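캡스톤 디자인 중간 보고서: 책상 정리 작업을 원격 조종으로 가르치기

1. 시작하면서

지난 보고서에서는 팔 두 대를 테이블에 고정하고 통신 지연 잡는 얘기만 잔뜩 썼는데요, 이번에는 드디어 진짜 작업을 가르치기 시작했습니다! 주제는 책상 정리예요. 흩어진 문구류를 하나씩 집어서 정리함에 넣는 건데, 사람한테는 일도 아니지만 로봇한테 보여 주려니 손이 정말 많이 갑니다.

우리 팀은 저랑 Hatice Öztürkmen, Defne Tuncer 이렇게 셋이고, 조종은 돌아가면서 했습니다. 조종 프로그램 이름은 Golard라고 붙였어요(밤새고 지은 이름이라 뜻은 없습니다). 조종자가 작은 리더 팔을 잡고 움직이면 테이블 위의 팔이 그대로 따라 하고, 그동안의 관절 각도와 카메라 영상이 같이 저장됩니다.

2. 작업 환경

작업대는 나무 상판이고 그 위에 검은 금속 레일을 둘렀습니다. 물건은 가위, 메모지, 지우개, 연필처럼 진짜 책상에 있을 법한 것들로 골랐어요. 처음엔 크기가 똑같은 블록만 쓰자는 의견도 있었는데, 그러면 너무 쉬워져서 제가 끝까지 반대했습니다. 덕분에 고생도 제가 제일 많이 했고요... 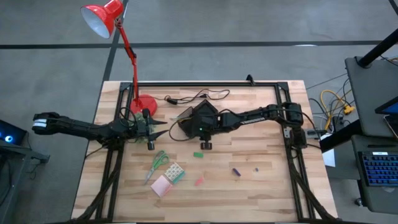 조종할 때 제일 헷갈리는 건 깊이입니다. 화면으로만 보면 그리퍼가 물건 바로 위에 있는 것 같은데 막상 내려 보면 한참 앞이거나 뒤예요. 그래서 저는 물건 위에서 잠깐 멈추고, 손목을 살짝 돌려 보고, 그다음에 내려가는 습관을 들였습니다. 그런데 이 멈춤이 기록에 그대로 남는 게 문제였어요. 첫 번째로 학습시킨 모델은 물건 위에서 멈추는 것까지 아주 충실하게 배워서, 연필 위에 둥둥 떠 있기만 하고 내려가질 않았습니다. 제 우유부단함을 로봇이 물려받은 것 같아서 좀 민망했어요.

그래서 규칙을 새로 정했습니다. 망설임이 길면 그 시연은 버리고 다시 합니다. 한 시연 안에서 집기 실패가 나도 바로 회복하면 살립니다. 실패하고 다시 잡는 장면은 오히려 학습에 도움이 되더라고요. 시작할 때는 두 팔을 마주 보는 자세로 빼고 그리퍼를 닫아 둡니다. 이 시작 자세가 조종자마다 다르면 나중에 데이터 합칠 때 골치가 아픕니다.

3. 데이터 모으기

목표는 시연 1,000개인데 지금까지 쓸 만한 것은 400개입니다. 버린 것까지 치면 훨씬 많지만 그건 세다가 포기했습니다. 금요일 오후에 몰아서 찍은 묶음은 세 사람이 다 지쳐 있어서 움직임이 눈에 띄게 거칠었고, 결국 상당수를 뺐어요. 그 뒤로는 한 사람이 연속으로 조종하는 시간을 짧게 끊고 있습니다.

물건별로 난이도 차이도 꽤 큽니다. 지우개는 각이 져 있어서 잘 잡히는 편이고, 연필은 각도가 조금만 틀어져도 굴러갑니다. 가위는... 지금도 어려워요. 손잡이 고리 쪽을 잡을지 날 쪽을 잡을지 셋이 다 다르게 했는데, 이러면 모델이 그 중간 어딘가를 잡으려고 합니다. 당연히 중간에는 잡을 게 없죠! 지금은 무조건 손잡이 쪽을 잡는 걸로 통일했습니다. 메모지는 납작해서 바닥에서 들어 올리는 게 문제라, 가장자리로 살짝 밀면서 손끝을 밑에 넣는 방법을 연습 중입니다.

두 팔을 같이 쓰는 문제도 있습니다. 저는 오른손잡이라 자꾸 오른팔로만 다 해결하려고 해요. 왼쪽에 있는 물건도 오른팔을 쭉 뻗어서 집으니까 동작이 길어지고, 왼팔은 시연 내내 구경만 합니다. 그래서 가까운 쪽 팔이 집는다는 원칙을 정했고, 애매한 가운데 물건은 시연마다 번갈아 가며 집기로 했습니다.

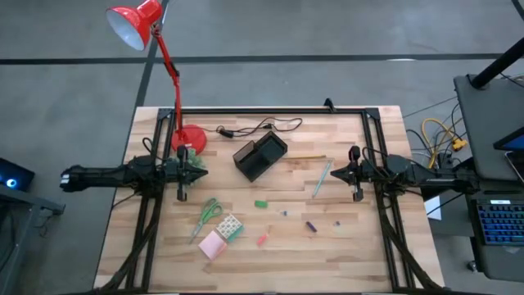 Defne: 번갈아 집는 건 저는 좀 반대예요. 똑같은 배치인데 어떤 때는 왼팔, 어떤 때는 오른팔이 나가면 가위 때랑 같은 문제가 생기지 않을까요? 차라리 가운데는 전부 오른팔로 정하고, 모델이 안정된 다음에 늘려도 늦지 않을 것 같아요.

초안 공유했을 때 달린 이 의견 때문에 꽤 오래 얘기했습니다. 듣고 보니 맞는 말 같기도 한데, 저는 두 가지 방식이 다 들어 있어도 모델이 구분할 수 있을 거라고 아직 믿고 있거든요. 말로는 결론이 안 나서 두 조건으로 나눠 따로 학습시켜 보기로 했습니다. 시연 수랑 학습 설정은 똑같이 맞추고요.

4. 다음 할 일

8월까지 나머지 시연을 채우고 위의 비교 실험을 돌립니다. 물건 배치를 매번 손으로 바꾸다 보니 은근히 비슷한 자리에만 놓게 돼서, 위치를 무작위로 뽑아 주는 간단한 스크립트도 Hatice가 짜고 있어요. 저는 망설임 구간을 자동으로 찾아서 표시하는 도구를 맡았습니다. 관절 속도가 일정 값보다 낮은 구간만 뽑으면 될 줄 알았는데, 그리퍼를 닫느라 팔이 멈춘 구간까지 전부 걸려 나와서 기준을 다시 잡는 중입니다.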